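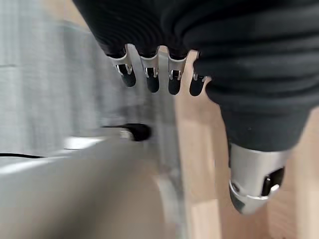
Tullwood Looks is a table of runway outfits, one row per look, typed up from the show notes that fashion houses leave on chairs for guests to sit on. It has 3,138 rows from 241 shows. Each row gives the house's own words for a garment and then ours, which are duller. Take the dark ribbed knit in the photo, with the matte surface and the thick folds: in our columns that is color "charcoal," finish "matte," texture "rib." In a press release it would be "midnight ash" or "the memory of coal," and the original_name column keeps that sort of thing for anyone who wants it.

What's in a row

show_id, look_number, original_name, garment, color, finish, texture, length, notes. Color is picked from a fixed list of 40 terms. "Nude" is not on it. "Greige" is, after a long argument that Leonilde Godinho won by staying later than everyone else.

Length means where the hem falls on the model, so a "midi" in our table may be a maxi in your closet.

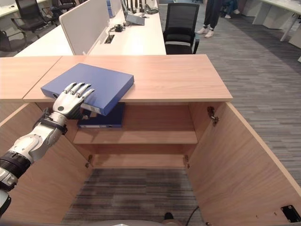 Blue binder box, with a white label on the spine.

How it was typed

Afonso Falcão and Celeste Cardoso typed every look separately, then compared. Where they disagreed, Orlando Bermúdez chose, and his reasons are in notes. Some of them run to one word. Please don't write to him about the culottes.

Houses that renumbered their looks at the last minute keep the printed numbers, so Lutholm's December show goes from look 11 straight to look 14. We don't know what happened to 12 and 13 — Lutholm isn't saying.
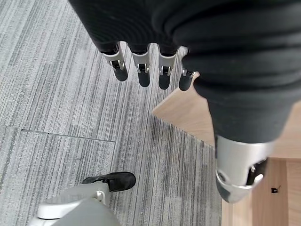

The other known trouble is fabric. Show notes say "silk" with great freedom, and we had no way to check, so there is no fiber column. Texture covers only what could be judged by eye: rib, cable, plain, pleated, quilted, other. "Other" includes everything Genason has ever shown with feathers.

In 23 rows garment is set to "unclear." Guesses are welcome, with the show_id.

Use

Free for teaching and research. Credit Louro Fashion Archive. Corrections go to Florêncio Esteves, who answers before lunch.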